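Street notebook, 01/01/2018

Happy new year to me, out in my boots before breakfast. Viera Holub from Vorncombe asked for a note on how the block paving is draining, and a holiday seemed a good day for it – no deliveries, and the whole road to myself apart from one very cross cat.

I started at the Hrnčiar end and walked up slowly with the long level and the folding rule. The herringbone is holding up better than I feared! I pushed at plenty of blocks with my heel and only found 2 that rocked, both close to the manhole outside no. 18. Chalked them, though I doubt the chalk will last till anyone gets there.

Then the water. The big shallow puddle is on the carport side, by the pale building with the white pillar, and it reaches in from the left towards the middle of the street. There's a thinner strip of it carrying on up the road as well, so I don't think we can blame it all on one dip. I put the rule in by the kerb and got 4 mm, then lost my pencil in it (found again, soggy).
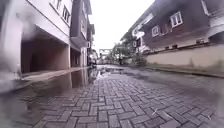
Levels and what I make of them

The level says the fall is fine across the brown-and-white house side and goes nearly flat towards the carports. My guess is the bedding sand has settled there. Viera thinks the joints have silted up and the water simply can't get down. We could both be right, annoyingly. I scraped out one joint with a screwdriver and got fine brown muck to over 18 mm down, so that's a point to her.

Sheet 403 shows a gully by the kerb that I couldn't find at all. Either it was never put in or the drawing is the old one from September. Must ask Gorkero for the newer set.

To do: brush out a trial patch and refill with the coarser Gulovum grit, lift the rocking blocks, go back after the next proper rain with a dry pencil and a flask.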